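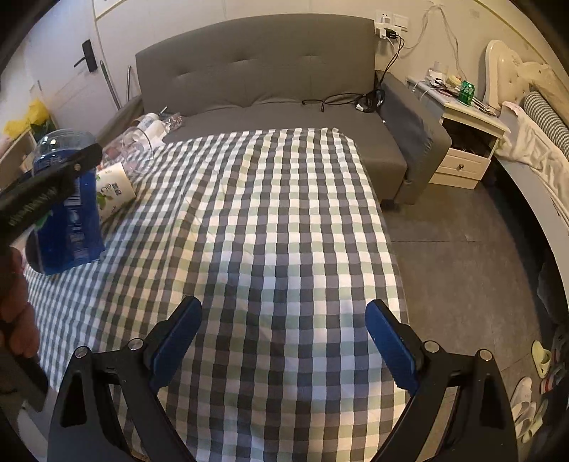

Grey, green and white check, sofa bed.

16/12/2019

Right. Coned yarn thread. Been promising this since November and kept putting it off so it's going up in bits while tea's on

If you've only ever bought wool in balls, a cone looks like a bargain and a threat at the same time. Mine was both

Bought at the Jillcombe wool day, last stall on the left, end of the afternoon when they start knocking the price down. Barkville 4 ply, navy with a bit of green fleck in it. Label inside the cone said 3,483 metres. In biro

Who measures to the last 3 metres and then writes it in biro. Anyway I believed it

Plan was a Trineck. For those who don't know, Trineck is the cardigan with the wide rib neck you pick up in three goes. Pattern wants 2,000 metres for my size. So loads spare, I thought. Enough for a hat and a moan

First thing. It was oily. Not dirty, oiled, they do it so it runs through the machines. Feels like string that's been in a shed. Smells a bit like a shed too

I nearly sent it back. Don't send it back! The softness is in there, it just doesn't come out till you wash it

Which is the whole point of this thread really. You can't trust ANYTHING about oiled yarn until it's been washed. Not the thickness, not the colour, not your tension

I did not know this. I knitted a swatch, measured it straight off the needles, got bang on tension, cast on for the back. Very pleased with myself

Eleven inches of back later I washed the swatch for something to do. It bloomed. Fluffed up lovely and got smaller in one direction only. Obviously the direction I needed

Pulled the lot out. Sulked. Ate toast

So. What I do now, in the order I do it, and then I'll do the bits people have been asking about

Swatch big. Bigger than you want to. I do it as wide as my hand is long and carry on till I'm bored, then a bit more

Measure it before you wash it and WRITE IT DOWN. Not on your phone where it goes to live with the photos of car park signs. On paper. Pin the paper to the swatch, take it off for the wash, pin it back

Wash in hotter water than you'd dare use on a jumper. Squirt of washing up liquid. Leave it. The water goes a horrible colour, that's oil and a bit of dye

Don't rub. Don't swish. Press it down and walk off

Rinse till the water's clear, roll in a towel, stand on the towel. Then leave it flat and don't pin it out. If you pin it you're measuring the pins

Measure again when it's properly dry. I mean next day dry. It lies to you when it's damp

Mine went from 26 stitches to 28 over the four inches and the rows hardly moved. Two stitches doesn't sound like anything. On a cardigan that goes all the way round me it's the difference between buttons done up and buttons for show

Went up a needle size. Swatched again (I know). Better

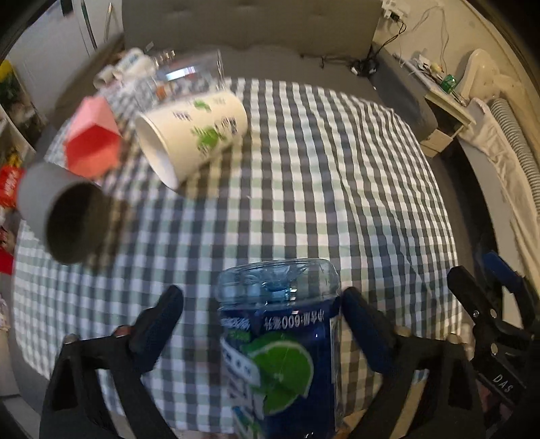
Someone in the replies wants to know why not just wash the whole cone first, wind it into hanks, soak it, dry it, and then knit with it like normal wool.

You can! Plenty do. I did it with the second half and I'll tell you how that went

It went badly and then it went fine

You need it in hanks with loose ties, figure of eight ties, more of them than seems sensible. I did too few. What came out of the sink was one very clean nest

An evening and a half to untangle one hank. Radio on. Said some things

Second hank I tied properly and it was no bother at all. So it's not the method it's me

Pros of washing first: nicer on your hands, what you see is what you get, and you aren't going home smelling of engine

Cons: takes ages, needs somewhere to hang dripping hanks, and the oil does help it slide. Washed 4 ply is stickier on bamboo needles. I swapped to metal

If I was doing another Trineck I'd knit it in oil and wash at the end. If it was a hat I'd wash first. No science behind that

Winding. Got a Bachmann winder second hand, the old sort with the clamp that only fits on one kind of table, and it's not the kind of table I've got. Bit of folded cardboard in the clamp sorts it

Do NOT wind straight off the cone at speed. Put the cone on the floor, right underneath, yarn going straight up. If it comes off at an angle it catches on the bottom edge and snaps, or worse it doesn't snap and pulls tight and you get a ball like a cricket ball

Then rewind it. Every ball twice. First go comes out tight, second go relaxes it. If you knit from the tight one you get a tight bit in your knitting and it shows after washing, ask my left front

Joins. There were knots in the cone. Mill knots, tiny, hard to spot till they're going through your fingers. I cut every one out and spit spliced it

EDIT, before I get told -- spit splicing oiled yarn doesn't really work. It holds for about a row. Works fine on the washed stuff. For oiled I now start the new end at the side seam like a grown up

Does 4 ply from a cone match 4 ply in a ball. Sort of. Cone people use different numbers altogether and half of them are about weight per length of something, I've read the explanation loads of times and it falls straight out again

What I do is hold it doubled next to a yarn I know, twist the two round each other and shut my eyes and feel for the join. If I can't find the join it's near enough to swatch with. Remember it'll puff up though so go thinner than you think

The neck. Several of you asked about the Trineck neck and whether you can do it in one go. I did it in one go. It flares. Do it in three like the pattern says

The pattern is a bit stingy on how you get round the corner at the back. I picked up 8 along the little straight bit and it sat flat. First try I'd crammed in more and it frilled like a pie

Also it tells you to cast off "loosely" which is not an instruction. Went up to a fatter needle just for the cast off. Fine

Finished it Friday's child style, full of woe, at gone midnight. Looked awful. Stiff, thin, see through across the back, sleeves like cardboard tubes

Then the big wash. Same as the swatch, hot ish, washing up liquid, no messing. Bath not sink, a whole cardigan full of oil is heavier than you expect and my sink is small

Three lots of water before it ran clear. The third was only for my nerves

Dried flat on towels on the spare room floor, turned it once. Took until the day after next

And it's LOVELY. All the gaps have closed up, the rib's bouncy, the fleck's come out much greener. Completely different object. It fits!! Left cuff a smidge longer than the right, I'm calling that the sleeve I was watching telly through

Leftovers. There's some 1,400 metres still on the cone going by the biro, which I don't any more. By weight it's less. Weigh your empty cone at the end and you'll know what you should have taken off at the start. No use to me now

Would I buy a cone again. Already have. Same stall's got a website, same Barkville, a sort of mustard. Not telling anyone at home what it weighs

Things I still don't know, shout if you do -- does the oil go off if you keep it for years? There's a cone at the back of the cupboard that I'm a bit scared of

And does anyone knit lace with it in oil? Feels like it'd be grim but the blocking must be a treat

Also buttons. Need seven, have six and a nearly. Will put the nearly at the bottom

Tea's boiled over got to go. Will do the button band tomorow if there's any interest, it's got its own saga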